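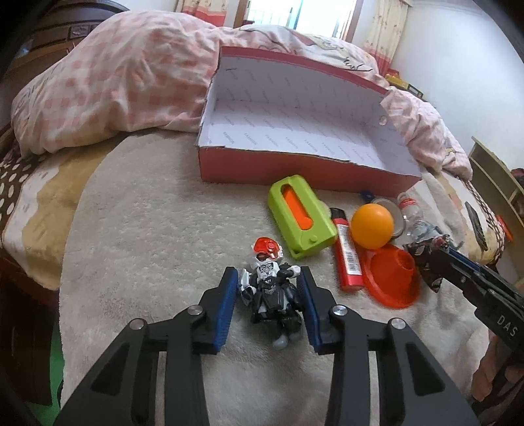 Fig. 1. Tidying small items on a bed: a toy figure between the jaws, open box behind.

Home | Syllabus | Handouts | Labs | Contact

Handout 3: Can machines tidy a room yet?
Stunon Technical College, Household Automation
Instructor: Ljubica Gashi

Putting small things into a box is a chore most children can do. For a machine it is several problems at once. It has to find each item, choose where to hold it, close with the right force, and let go over the box.

Look at the surface in Fig. 1. A fuzzy blanket gives way when pressed, so the height of an object is hard to judge. The ball can roll. The clear bottle is hard for a camera to pick out. The figure has jointed limbs that may bend when squeezed.

In the Warkham exercise in August, our lab arm, Stan, made 217 attempts at picking up single items from soft bedding. On a bare table it did well. On bedding it often took a fold of cloth along with the item. Bring your copy of the results table to class.

Fig. 2 shows a later topic, small flat pieces lying close together. Two jaws need room on both sides of a piece, and a neighbor can take that room away.
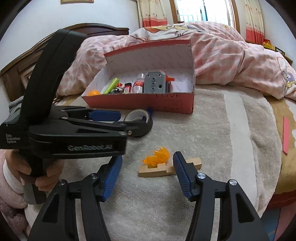 Where things stand

Machines sort well when the items are known and the surface is hard. Mixed household items on cloth are still slow work. A person finishes the Istomside tidying test in 3 minutes. Stan took 15 and left items behind.

Reading for next time: lab manual, section on grasp planning. Write one page on a chore you would not give to a machine yet.

Contact: L. Gashi, Room 795 | © Stunon Technical College | Back to top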